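Lamura Cafés, Staff and Management Forum
Minutes, 11th April
Present: Francine Fraser (chair), Sushil Sisodia (operations), front of house reps for Joshi Street and the Fela branch, kitchen rep, one rep from dish and table service. Apologies from payroll.

1. Minutes of the January meeting
Accepted with one correction. Item 3 said staff "welcomed" the table-setting trial. The dish and table service rep asked that this read "were told about." Changed.

2. Table-setting trial, update from operations
Sushil reported that the two-arm station leased from Vesutell is now being tried on mugs, coasters and trays. He said the supplier calls progress good. The chair asked whether we have a measure of our own or only the supplier's word. Sushil said at present it is the supplier's word, plus a log he keeps himself. The log covers 200 attempts. He has not yet sorted them into good and bad, and the forum asked him to do so before anyone quotes the number again.

The kitchen rep said the trial uses clean mugs on a clear marble top, and that no table in any branch looks like that at ten in the morning. There was general agreement. Sushil said you have to start somewhere. The Fela rep said that was fine as long as the lease didn't also have to be paid somewhere.

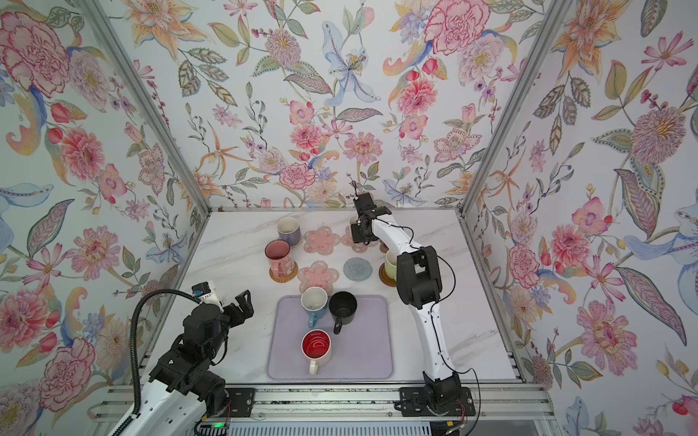
Will anyone lose hours while the trial is running?
Hours stay as they are on the current schedule until the trial ends, and any change after that has to come back to this forum first.

The dish and table service rep asked for that to be put in writing to all branches, as the same thing was said about the ordering screens and the Joshi Street counter went down a person within the year. Francine agreed to send a letter. She would not promise anything past the end of the trial and said so.

3. What the job turns into
A long discussion. Sushil's paper says staff will be "freed up for guests." The Joshi Street rep asked who is freed up if somebody has to stand by the arms and reset the mugs between tries. At the moment that is a table service person, taken off the floor for 5 hours a week. Sushil accepted the hours should be charged to the trial and not to the branch. Action on him.

The same rep pointed out that minding a machine is a different job from setting tables, with no pay grade attached to it. Two staff have been shown how to stop the arms and start them again. Neither has had it added to their job description. Francine said she didn't want people doing unpaid technical work and would raise it with payroll. The reps asked for a date. None was given.

On safety, the kitchen rep wanted to know who is allowed to reach across the table when the arms are powered. Answer from Sushil: only the two trained staff, and only after the stop is pressed. The forum asked for a printed notice saying this.

4. Coasters
Brought by the Fela rep, who said it sounded petty and wasn't. Vesutell has suggested we move to one coaster shape in all branches to make things easier for the machine. Regulars like the mixed ones, and staff picked them out. Several people objected to changing what guests see to suit equipment we may not keep. Sushil said it was only a suggestion. The chair asked that it stay one, and that the trial carry on with the mixed set so that we find out if it can cope.
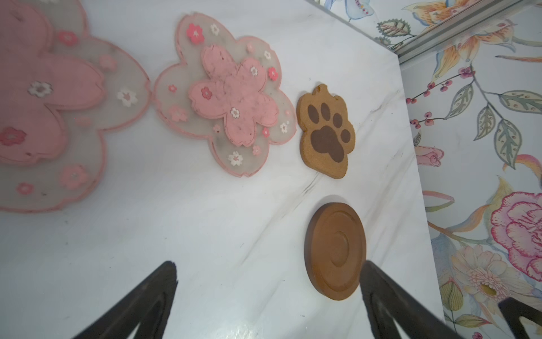
Item 4: flower, paw print and round wooden coasters at the trial station.

5. Cost
Sushil gave the lease as 14 months with a break clause after the first review. Nearly 28 percent of this year's equipment budget is tied up in it. The kitchen rep noted that the dishwasher at Joshi Street has been waiting for a new pump since January and asked which of the two would be missed more on a busy morning. No reply minuted at Sushil's request. The chair asked for the request to be minuted.

6. Actions
Sushil: sort the log into successes and failures, with staff able to check it.
Sushil: move reset hours to the trial's cost line. Put up the safety notice.
Francine: letter to branches on hours. Speak to payroll about grading.
Kitchen rep: get a quote for the pump.

7. Any other business
The Fela rep asked if guests would be told about the trial. Held over to the next meeting.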